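JITBRIDGE HANDLING PROJECT
Safety and Faults Meeting
Minutes of the meeting held on Saturday, March 10, 2018

Present: the Chair; the Secretary; two representatives of Jitbridge; one representative of Canpolat (gripper supply); one representative of Zorport (building and electrical).
Apologies: the second Canpolat representative.

1. Minutes of the previous meeting
The minutes were agreed as a correct record, subject to one correction under item 4, where "wrist" should read "base".

2. Matters arising
2.1 The revised sign-in sheet is in use. There were no comments.
2.2 The spare emergency stop button has not yet been delivered. Zorport will chase the order.

3. Unplanned release and movement of the arm
3.1 Jitbridge presented its report on the fault. During cup transfer work the gripper opened without a command while the arm was raised. The cup fell to the floor. The arm then stopped for 18 seconds, after which it resumed its programmed path without any instruction from the operator and struck the front edge of the table at low speed.
3.2 There was no injury. The cup was undamaged. The operator was outside the marked area throughout and pressed the emergency stop, which worked as intended.
3.3 The log shows that the Fistunine control software lost contact with the gripper and treated the loss as a completed release. When contact returned, the software moved on to the next step. Jitbridge stated that a lost connection should have caused a full stop requiring a manual restart.
3.4 Fistunine is at present installed on this arm only. The meeting noted that the same version had completed 148 transfers before the fault, and that the earlier results could not be relied upon as evidence that the restart behaviour was safe.

4. Cabling and layout
4.1 The meeting considered whether strain on the cable at the wrist had caused the loss of contact. Canpolat reported that the connector had been removed and examined. One pin was slightly bent. It was not possible to say whether this had been present before the arm struck the table.
4.2 The layout for cup work was reviewed, with the arm at the near side of the table, the white markers set out in a row towards the far side and the second table alongside.
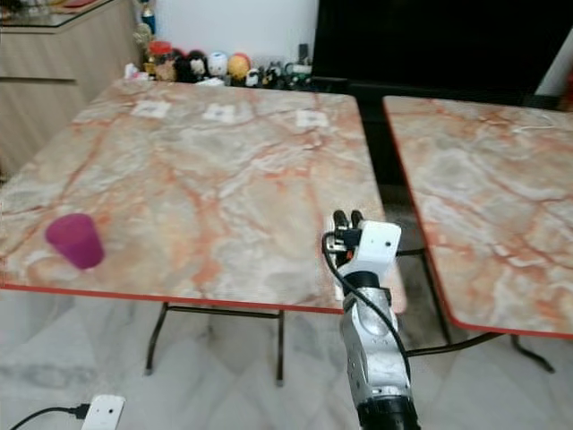
4.3 Zorport asked whether the cable running across the floor could be caught by a foot or by a table leg, and said that a tug at floor level would be enough to disturb a worn connector. Canpolat replied that this was possible but that the log recorded a break lasting several seconds, and a tug would normally produce a much shorter one. Zorport accepted the point and asked that its concern be minuted all the same, as a trip hazard remained whatever the cause of the fault.
4.4 It was agreed that floor cables would be covered or re-routed before powered work resumed. The loop at the wrist is to be left with enough slack for the arm's full reach, and the slack is to be checked with the power off.
4.5 Jitbridge proposed fixing the tables to the floor. Zorport did not support this on account of the tiles. The proposal was not taken further.

5. Action to be taken before restart
5.1 The arm is to remain out of powered use until the following have been completed and signed for.
(a) Fistunine to be altered so that any loss of contact with the gripper brings the arm to a full stop. Jitbridge.
(b) Gripper connector to be replaced and the old part kept. Canpolat.
(c) Floor cables to be covered or re-routed. Zorport.
(d) The loss of contact to be reproduced on purpose 30 times, at reduced speed and with no cup in the gripper. Jitbridge, with Canpolat attending.
5.2 Should the arm move without command in any one of the tests under (d), testing is to end and the Chair is to be informed the same day.
5.3 The marked area around the arm is to be widened by 300 mm on the operator's side. The Secretary will amend the site rules accordingly.

6. Reporting
6.1 The meeting discussed whether the event should be recorded as a fault or as a near miss. Jitbridge preferred the former, as the operator had been outside the marked area. The Chair ruled that movement without command was to be recorded as a near miss in every case.
6.2 The full log is to be sent to all parties with these minutes.

7. Any other business
7.1 Canpolat asked for earlier notice of changes to the software version. Agreed.
7.2 The yearly inspection of the arm remains due in September. It will not be brought forward unless the tests under 5.1(d) give cause.

8. Next meeting
To be called by the Secretary once the actions under 5.1 have been signed for.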